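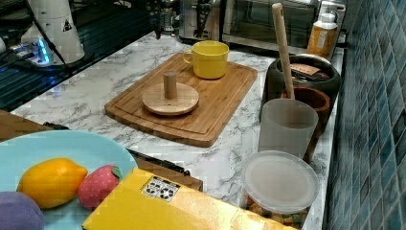 Attachment 1: kitchen counter, mug on the cutting board

Ticket: Dimmer module drops off network every evening
Product: Plenix wall dimmer, kitchen circuit
Opened by: Shahla Tabrizi
Opened: March 20, 2019
Status: Closed, resolved

Original report

The kitchen dimmer goes offline in the app every evening and comes back by itself later. While it is offline the wall paddle still works and the lights are fine. The app shows "No response." The other two dimmers in the house, hall and bedroom, have never done this. All three were installed the same week by the same electrician. The hub is a Grisness, in the hall closet. Firmware is whatever it updated itself to.

I have already restarted the hub, restarted the router, and removed and re-added the kitchen dimmer. Re-adding it worked until the next evening.

Support reply 1

Thank you for the details. Please send the following:
Signal reading for the kitchen dimmer from the Diagnostics page, once when it is working and once when it is offline.
Total load on the circuit in watts.
Whether anything else in the kitchen is switched on at the time it drops.

Customer reply

Signal when working: 61. When offline the page shows a dash and no number. Load is 300 watts, all LED and all on the compatible list. The hall dimmer reads higher than the kitchen one but I didn't write it down.

As for what else is on, it's the kitchen at dinner time, so the oven, the hood, sometimes the radio. I tried the oven alone and the hood alone. Neither one made it drop.

Support reply 2

61 is acceptable. The load is within limits. Please leave event logging on overnight and use Send Log in the morning. Do not re-add the dimmer during the test, as this clears the history.

Customer reply

Log sent. It dropped at 6:14 and came back at 9:40. I also noticed that the under-cabinet strip was on for that whole time. It has its own plug-in power supply, brand Santoso, and it is on a timer. I had not thought of it as part of the problem because it isn't on the dimmer.

Support reply 3

The log shows the dimmer retrying without an answer from the hub for the whole period. This pattern usually points to radio noise close to the device. Please unplug the strip's power supply for 2 evenings and report back. Leave everything else as it is.

Customer reply

Unplugged both evenings. No drops. Plugged it back in on the third evening and the dimmer went offline within a few minutes. The power supply sits on top of the cabinet, right behind the wall box.

I replaced it with a Pestora supply of the same voltage and moved it to the far end of the cabinet. Same strip, same timer.

Support reply 4

Please run it this way for 14 days before we close the ticket.

Customer reply

No drops in 14 days. Signal now reads a little higher than before. You can close this.

Resolution

Cause: interference from third-party LED power supply near the wall box. Power supply replaced and relocated. No fault found in dimmer or hub. No replacement part issued.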